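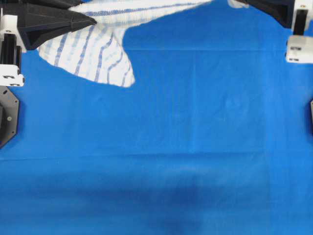
The royal blue, fold lines still in it

From: Tallton Quilters list
Date: Jul 23, 2020
Subject: Re: Backing cloth and shrinkage

> Has anyone washed the Steltedar cotton before using it as backing?
> I have 4 metres of the blue and don't want it to bleed into the
> white squares. The shop only says "wash at 30".

Yes, I bought the same range in May and washed all of mine first. The red lost a lot of colour and needed 3 washes before the water ran clear. The navy was fine after one. I used a plain liquid detergent, no softener, at 30 as the shop says.

Shrinkage was more along the length than across, so don't cut to size until it is dry. Press it while still slightly damp – old creases are hard to get out otherwise.

For thread I would go with Bundgaard over Drakico. The Drakico frays in my machine, though others here get on with it. Shade 361 is a good match for the darker blues.

I have a spare half metre of the navy if you want to test a patch first. Reply off list with your address and I'll post it.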